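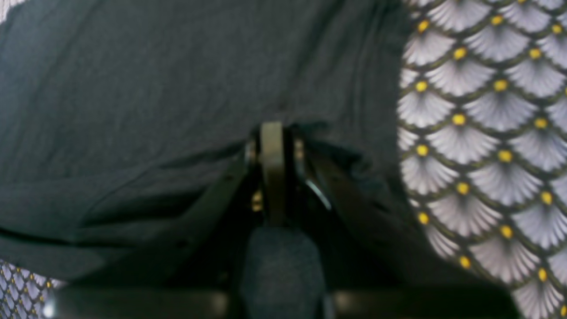
Dark charcoal fabric, soft wrinkles and all

How to Bring a Faded Black T-Shirt Back to Life With Dye

August 2, 2025

I have a drawer full of black T-shirts that stopped being black years ago. Some went gray, some went a sort of brown, and one had turned greenish at the shoulders. I used to cut them up for rags. Then I tried a pot of dye on a Saavedra tour shirt I couldn't bear to lose, and I've been hooked ever since! It costs very little, it takes an afternoon, and you get your favorite shirt back.

Check the label first

Regular all-purpose dye loves cotton, linen and rayon. It won't do much for polyester, so a half-and-half blend will come out a heathered charcoal (which can look great, by the way). The thread in most store-bought shirts is polyester too, so expect the stitching to stay whatever color it is now. On a faded black shirt you will hardly notice.

Bleach spots are the exception to all this good news. They'll take the dye, but they usually end up a slightly different shade from the rest. Go over them with a fabric marker afterward if they bother you.

What you need

Black all-purpose dye, liquid or powder
A stainless steel pot big enough for the shirts to move around in
Salt
A long spoon or tongs you won't cook with again
Rubber gloves
Dish soap
An old towel you don't love

I use Brarnari powder because the shop on my street carries it, but I've had good results with liquid dye too. Read the packet for how much fabric it covers. My pot holds 2 shirts comfortably. I once squeezed in four and got a lovely set of tie-dyes I hadn't asked for.

Keep the dye pot out of the kitchen cupboard for good. Mine lives in the garage with a big X on the lid.

Step 1: Wash the shirts

Run them through a warm wash with detergent and skip the fabric softener. Deodorant marks and body oil block the dye, so rub a little dish soap into the underarms and collar before they go in. Leave the shirts damp when they come out. Damp cloth takes color much more evenly than dry cloth.

Step 2: Heat the water

Fill the pot so the shirts will be fully covered with room to spare. Bring it up until it's steaming with a few small bubbles at the edges, then turn it down to hold it there. Stir in the salt and a squirt of dish soap, then the dye. If you're using powder, dissolve it in a cup of hot water first - undissolved specks leave little dark freckles.

Dip a paper towel to test the color. For black you want it really, really dark. If it looks purple or navy, add more dye.

Step 3: In they go

Put your gloves on, open each shirt out flat, and lower it in hem first. Now stir. Keep stirring for the first 20 minutes, turning the shirts over and opening up any folds, because a crease that stays put will show up as a pale line later. (Put some music on. This is a nice part of the afternoon!)

After that you can stir every few minutes. I leave mine in for an hour in all. Wet fabric always looks darker than it will when it dries, so hold out a bit past the point where you think it's done.

Step 4: Rinse

Lift the shirts into a bucket and carry the bucket to the sink. Rinse in warm water, then cooler and cooler, squeezing gently, until the water runs close to clear. This takes longer than you'd like. If you have dye fixative, use it before this step and follow the bottle.

Wipe up drips on the counter right away with a bit of cleaner.

Step 5: Wash and dry

Wash the shirts by themselves in cold water, with that old towel thrown in to catch loose color. Hang them in the shade or tumble on low. Then stand back and admire them - the first time you see a really deep black come off the line is a thrill.

Keeping the color

Turn them inside out, wash cold, and keep them with other darks. For the next few washes a little dye may still come out, so leave your white socks well away from them. I redo my most-worn shirts once a year, usually in August when I can dry everything outside.

Next on my list is a pair of gray jeans, using the same method with a bigger pot.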